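Ticket: Yard sweeping unit skips the strip by the dumpster and quits early
Site: Plavville, rear yard (simulation build)
Opened by: Capucine Courtois
Assigned to: Sandrine Langlois
Status: Open, workaround in place 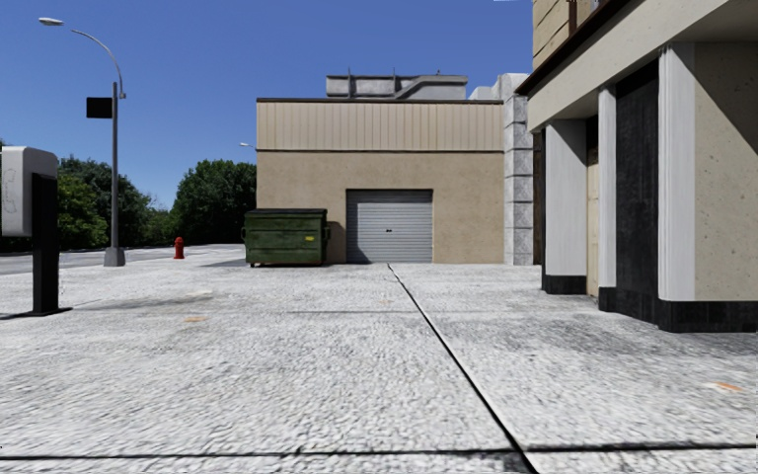 What I'm seeing

Hello Sandrine, and thank you for picking this one up so quickly! I know you've got the Larnero dock job on your plate as well, so I'll try to put everything in one place (no promises about keeping it short).

The chore is about as plain as they come. Start at the open pavement, sweep toward the beige building, go along the front of the dumpster, pass the roll-up door, come back. I gave it to the Boyer planner with the stock sweeping settings and it did a lovely job on the big slabs, nice straight lanes, hardly any overlap. Then it got to the dumpster and left a strip in front of it untouched, turned toward the door, and reported the job finished at 82 percent coverage. The pass mark is 95 in my notes, but I'd have been happy with anything that didn't leave the one spot where the litter always ends up.

I ran it again from a different starting corner and got the same strip.

What I tried before writing to you

Restarted the planner and cleared the saved map. No change.

Turned the sun down in the simulator, thinking the shadow along the foot of the building might be read as a step. Coverage didn't move at all, so I put it back.

Checked the joint lines in the pavement. There's a long one running at an angle from the building, and I was sure the planner was treating it as a curb. It crosses it happily in both directions. I felt a bit silly after an hour on that one.

Checked the two small rust-colored stains, too. The spot cleaner goes over each one and marks it "retry," which is a separate nuisance and probably wants its own ticket.

Reply from Sandrine, Tue 26 September

Hi Capucine, please don't feel silly, I'd have gone for the joint line first as well.

I think your trouble is the keep-out margin. The dumpster comes in with the Trondier asset pack, and its collision shape is a plain box drawn well outside the real sides, big enough to take in the bracket that sticks out at the right end. Add the default margin of 40 cm on top of that and the sweeper can't get near it. The hydrant has the same generous box, so please look there too before we call this solved.

Could you try these in order?

1. Open the object list and switch the dumpster from box shape to mesh shape.
2. Drop the margin to 5 cm for that object only. Leave the streetlight and the post at the left alone for now.
3. Rebuild the map and run the job from your usual start point.
4. Send me the coverage figure and the lane plot, even if it looks fine.

Capucine again

Done, all four steps, and it's so much better! The strip in front of the dumpster gets swept from end to end. Coverage is almost 100 now, and the piece still missing is the dark recess between the white pillars on the big building to the right. The sweeper noses up to it and backs away, three tries, then moves on. I haven't touched that building's shapes.

You asked on the phone whether I'd tell the client that the machine can do the yard. For open pavement, yes, I'd say so today. Edges and corners I'd still leave to a person with a broom, at least until we've had it on a real yard with wet leaves and a bag that's fallen out of the bin. I'd love to be talked out of that by November.

Still to do

Sandrine to check the collision shape for the recess. Capucine to open a separate ticket for the stain retries and rerun with the hydrant on mesh shape. Keep the dumpster override in the site file until the asset is corrected.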